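4. Two-Arm Setup: Carton Folding

This section covers the Zetero two-arm bench cell as shipped by Cloltside with the Bumix controller software. It assumes that the rail frame is assembled and leveled (Section 2) and that both arms have passed the joint check (Section 3). For single-arm work, skip to Section 6.

4.1 Before You Start

Parts needed:
Left and right arms, mounted on the front rail
Two driver boards, one per arm
48 V power supply
Hex keys from the tool bag
One flat carton blank, die-cut and pre-creased

CAUTION: The arms can reach each other. There is no mechanical stop between them. Keep hands out of the cell whenever the drivers are powered, including when the software shows Hold.

CAUTION: Do not lean on the front rail while the arms are energized. A shift in either mounting plate will void the calibration.

4.2 Mounting and Cable Check

1. Check that each arm base is tight on its black mounting plate, and that each plate is tight on the rail. Use the larger hex key. Do not use a power driver.

2. With power off, move each arm by hand through its full range. The cable along the arm should follow without pulling at the base or the elbow. Leave a small loop of slack at the base.

3. Check the wrist camera on each arm. The bracket must not rock when pressed with a fingertip. If it does, replace the bracket screws. Do not use glue.

4. Connect the driver boards and switch on the supply. Each board should show a steady green indicator. A blinking indicator means the board has power but no link to the controller. See Section 9.

Note: The gooseneck on the right arm must clear the upper link in all wrist positions. Bend it by hand and repeat step 2 after any change.

4.3 Work Surface and Walls

Any flat, matte covering may be used on the table. Printed coverings are allowed. The same applies to the wall panels, which may be plain or patterned. Avoid gloss film and anything that lifts at the corners. If you change the covering or the panels, run the camera check again before teaching a task.

Paper scraps on the surface do not normally affect the arms, but they can end up under the carton and change its height at the grip point. Brush the surface as needed. Do not use compressed air near the driver boards.

4.4 Placing the Carton and First Grip

1. In the Bumix task list, select Carton, then Two-Arm. Both arms move to the ready position. Wait for the tone.

2. Switch to Hold. Lay the carton blank in the middle of the table, between the two grippers, with the slots open and the flaps free.

3. Select Grip Left. The left gripper closes on the upper edge of the carton. The grip should be on a single panel. If it has caught a flap as well, select Release and start again from step 2.

4. Select Approach Right. The right gripper moves in close to the carton and stops with its finger pointing down. It does not close at this stage.

5. Look at both wrist camera views. The carton edge must be visible in each. If one view shows only the table covering, adjust the approach offset for that arm in small steps until the edge appears.

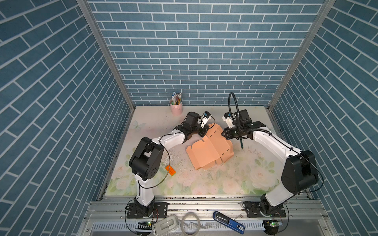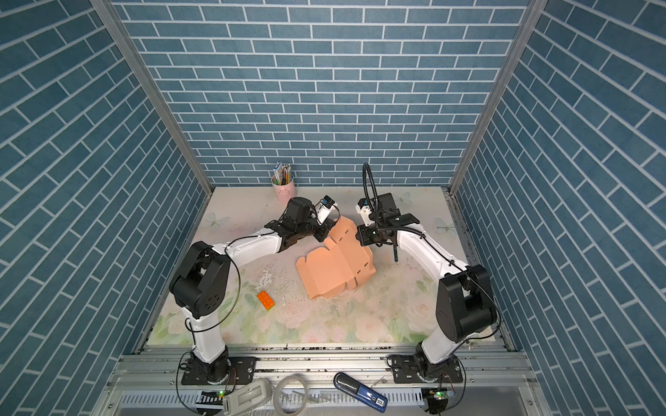 4.5 Teaching the Fold

1. Press Record on the pendant. The status bar turns red.

2. Guide the left arm first. Raise the panel slowly along its crease. Pause at the top of the movement until the software marks a waypoint.

3. Guide the right arm to press the next crease. Keep the finger on the panel side of the slot. A finger that enters a slot can tear the board when the arm lifts.

4. Release left, then right. Return both arms to ready and press Record again to stop.

5. Repeat until you have at least 11 recordings of the same fold. Start each one with the carton at a slightly different angle.

Note: Corrugated and solid board need separate task files. Do not mix recordings.

4.6 Test Run and Speed

Run the taught fold at the lowest speed setting first. Raise the setting one step at a time, with three clean folds at each step before going on. The highest setting is locked for two-arm tasks and can be opened only by a supervisor login.

Grip pads wear faster on rough board. In our bench test with Leclerc blanks, a set of pads lasted 1,862 folds before the first slip. Replace pads in pairs.

4.7 If the Carton Slips

Slips at the start of the lift: increase grip force by one step. Check the pads for dust.

Slips halfway through: the lift path is pulling against the crease. Delete the recording and teach it again with a wider arc.

Carton turns on the table: the right gripper is touching too early. Lower the approach offset.

Both arms stop with code E4: their paths came closer than the set limit. Press Release, back each arm away by hand, and clear the code before continuing.

Revision note, 2 December 2022: steps 4 and 5 of Section 4.4 rewritten, approach offset added. Checked by Yu-na Ra.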